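The Pestdale Entry

A short story from the annual anthology of the Jididmont College Writing Program

The rules of the Rinovton Shield ran to 17 pages, and the students of Pestdale Secondary College had read all of them aloud, in turns, on the bus. Rule four stated that no member of a team was to place a hand inside the enclosure once the bell had sounded. Rule nine stated that a dropped article remained in play. Rule eleven, which had caused an argument lasting from the river crossing to the outskirts of Godoy, stated that the judges' interpretation of the word "tidy" was final.

The task was announced at ten past nine. Each team was to put a desk in order by means of its machines. The college had been assigned the enclosure nearest the windows, where the walls bore the dark red mandalas that the captain's grandmother would have called excessive. The captain signed for it in October light, in a hall that smelled of floor polish and toast.

It was the opinion of the programmer that the tube should be dealt with first. A tube was a home for markers, and a desk whose markers had a home was halfway to being tidy. The captain entered this reasoning in the logbook and added the time.

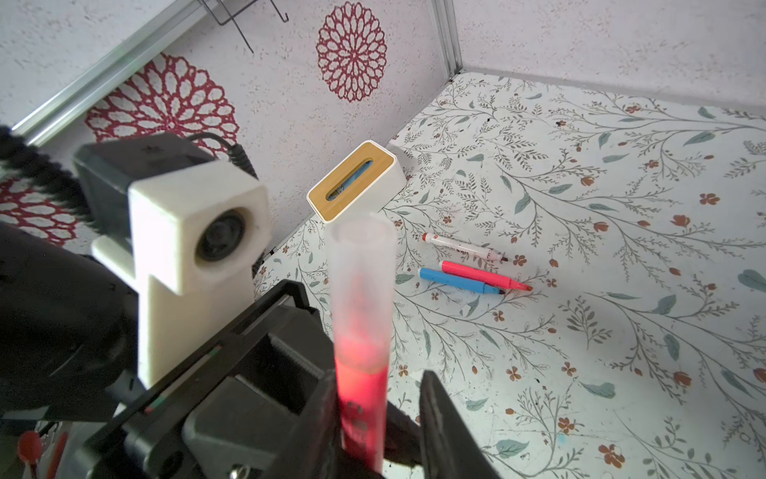

The tube is held upright, one marker inside and three still on the table.

A silence fell over the Pestdale bench. The programmer had written 1000 lines for this machine and had deleted a good many of them at the kitchen table, after the dishes, while the rest of the household watched the cricket. None of the deleted lines seemed regrettable until now. The second programmer, who was in Year 9 and had been brought along to carry the batteries, asked in a whisper whether the fingers were meant to be that close together. The captain replied that they were.

The judge for the enclosure, a retired surveyor in a grey cardigan, wrote something on a card and turned the card over.

It had been agreed in the school library that both arms would be used. The matter had gone to a vote. Those against had argued that two arms could collide, and that one arm, working patiently, could not. Those in favour had argued that a person tidying a desk did not keep one hand in a pocket. The motion was carried by a single vote, and the losing side had since conducted itself with a courtesy that the captain found hard to bear.

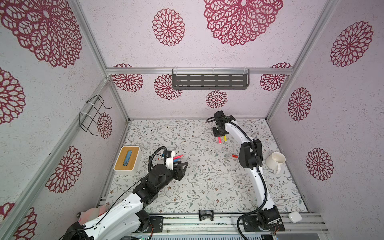 Both arms at work over the desk, with highlighters in their grippers.

"They will want the same piece of air," said the second programmer.

"They have been told about each other," said the programmer.

The clock above the stage allowed 60 seconds more. At the neighbouring enclosure a team in green blazers had begun to applaud its own machine, prematurely in the captain's view, and the sound travelled along the hall and made the logbook difficult to write in. The captain wrote nevertheless. The captain recorded the mug, which stood tilted, rim upward, and had not been mentioned in any plan, and beside the word "mug" placed a small, formal question mark.

With 10 seconds remaining, the losing side of the library vote stood up together. The captain supposed that they intended to leave. They had risen to see over the judge's shoulder, and one of them, without looking away from the arms, passed the captain a peppermint.

The bell sounded. The judge turned the card face up, uncapped a pen and asked the team from Pestdale to explain what it had meant by tidy.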